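What is the difference between summoning an ambassador, recalling one and expelling one?

Asked by marmaladehatstand in Politics & World Affairs

I've got completely hooked on foreign news this year and I'm loving it, but I keep tripping over the same three words. One day a country "summons" an ambassador, the next day somebody "recalls" theirs, and then a diplomat or two gets "expelled", and the reports never stop to say what any of it means in practice. Is there an order to it? Is a summons a telling-off, or a proper legal thing like being summoned to court?

I'm asking partly for myself and partly for our discussion evening at the Harries reading room in Stodotmont. I've promised to write a one-page handout, 500 words at the most, and I'd like it to be right. We did elections last time and had a great turnout, so I'm keen to keep it going! Everyday language please, I didn't study any of this.

Extra detail: I do know that an ambassador represents their country abroad. It's the stages of falling out I'm muddled on.

griveler_gull

Oh, what a good topic for an evening. I've read about this stuff for years and still get a kick out of it.

First thing to get straight is who is doing what to whom. Say country A is cross with country B.

Summoning: A's foreign ministry asks B's ambassador to come in for a meeting. The ambassador already lives in A's capital, so it might be a ten-minute drive. Somebody at the ministry, a minister if they want it to look serious or a senior official if they don't, reads out the complaint and often hands over a written note. The ambassador listens, usually gives their own side's line, and goes back to the embassy to report home. It isn't a court summons and there's no judge. Ambassadors nearly always turn up, though, as refusing would be a statement in itself.

Recalling: A brings its OWN ambassador home from B. This is the one people mix up all the time (I did for ages). You'll see "recalled for consultations", and it can last a few days or drag on for months. The embassy normally stays open with a deputy running it, called a chargé d'affaires, so visas and passports carry on more or less as before.

Expelling: A tells one or more of B's diplomats to leave. The formal wording is "persona non grata", and it comes from the Vienna Convention on Diplomatic Relations of 1961. Article 9 if you want to look clever on the night. The host country doesn't have to give any reason at all, which surprised me no end when I first read it! B is then supposed to withdraw the person, and if it won't, A can simply stop treating them as a diplomat.

Beyond all those you get a full break in relations, where the embassies close. Even then a third country will often look after things for each side, and that's called a protecting power.

There's no fixed ladder. Most rows stop at the summons. Some jump straight to expulsions. And when one side expels people, the other very often sends the same number home in return, so if you read that 6 have gone from one embassy, keep an eye out for a matching 6 the next week.

One tip for reading the reports: look at the verb. "Invited", "called in" and "summoned" are not quite the same temperature, and ministries choose them with care. I keep a notebook of them, which tells you what sort of person I am.

Molel_Mike_ish

summon = come here and be shouted at
recall = come home
expel = go home

nobody actually shouts as far as I know. Good luck with the handout

quietcornerstodot

The long answer covers it beautifully, I'd only add two bits.

Consulates are a separate matter. They come under their own treaty (Vienna Convention on Consular Relations, 1963) and deal mostly with everyday help: lost passports, people in hospital, people who've been arrested. You can have a consulate closed in a row while the embassy in the capital carries on. I think that's worth a line on your page, because everyone at our table in the Molel group had assumed an embassy and a consulate were the same building with two names.

Second, "immunity" will come up. It always does! An expelled diplomat isn't being punished by a court. They can't normally be tried in the host country, unless their own government waives the immunity, so sending them away is about the strongest thing the host can do to them personally.

If anybody wants more afterwards, I got on very well with a second-hand guide to embassy life. 141 pages, big print, read it on the train to Griveler and was sorry when it finished. I can't find my copy to give you the title, but I'll come back and post it if it surfaces.

marmaladehatstand

Thank you all, this is brilliant. I had recalling completely backwards. I'm putting the three-liner at the top of the handout and the longer version underneath, and the consulate bit is going in too. I'll have to be strict about the word count!
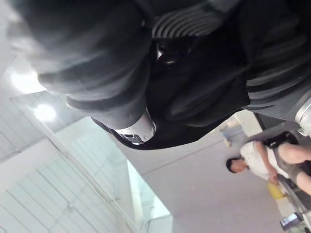 If an ambassador is recalled, does the embassy have to close?

The embassy usually stays open. A deputy takes charge as chargé d'affaires until the ambassador goes back or a new one is appointed, and closing the building altogether is a separate decision.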